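4.2 Equipment costs and purchase planning

The budget for the two-arm cell was set before the tasks were fixed. In our case the lab at Fluvdale had one round of capital funding, and the request had to be in by the end of September, while the task list was still being argued over. We therefore planned for a general tabletop cell and treated task-specific items as consumables to be paid for out of the running budget.

We asked for quotes from Laneck and Nollance. Both were for a matched pair of small arms with parallel grippers, wrist cameras and a control computer. The Nollance quote was lower on the arms but did not include spare actuators, and its delivery time was 11 weeks. Laneck included one spare actuator per arm and quoted a shorter wait. The difference in total price was around $4,000, with Laneck the higher of the two. We chose Laneck. The quote we accepted is dated 2021-09-07.

The enclosure was not part of either quote. It was built in house from white panels and aluminum extrusion, with material left over from the earlier Zepeda bench. The labor was not charged to the project, so the totals in this section understate what another lab would pay. A group without a workshop should get a separate price for the enclosure and its lighting, and should get it early. We did not, and the panels were the last thing to be settled.

Figure 4 gives the cell in use on a headphone handling task. Each arm has its own gripper and its own cable run from the wrist back toward the base. Cable was the item we underestimated most. The sets that came with the arms were cut for a fixed mounting distance, and we had to order longer ones once the base positions were decided. The replacements cost $300 and held up the first sessions. 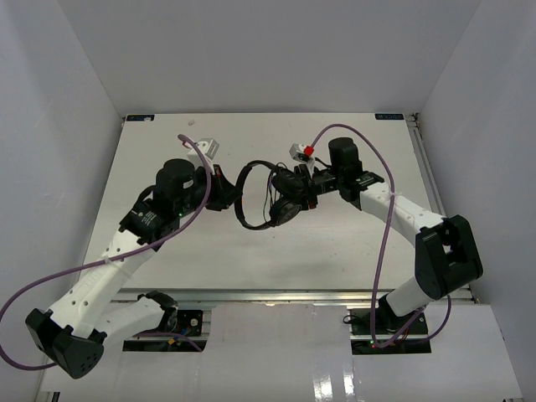 Should a lab on a small budget buy one arm first and add the second later?

It depends on whether the planned tasks need two hands from the start. Where most of them can be done with one arm, a staged purchase spreads the cost and lets the operators learn the system on less hardware. The seller should be asked to confirm in writing that a second arm of the same version will still be available, and the control computer should be sized for both arms at the time of the first order.

Figure 4. Two-arm cell during the headphone task, with one gripper at the headband and the other near an ear cup.

We bought both arms together. Object handling with two contact points was already in the proposal, and a mixed pair would have meant keeping two sets of spares. Fulvio Marras handled the orders and kept a log of every purchase after the first invoice, including small parts. The log is the source for the running costs reported in Section 4.3.

Two lines in the log were missing from our original plan. The first is test objects. Items such as headphones have moving joints and soft parts, and we had budgeted for a single copy of each. The second is gripper wear parts, which we had assumed were covered under the arm warranty. They were not. For a second cell we would put both in the first request, along with the longer cables, and leave the choice of cameras open until the enclosure has been measured.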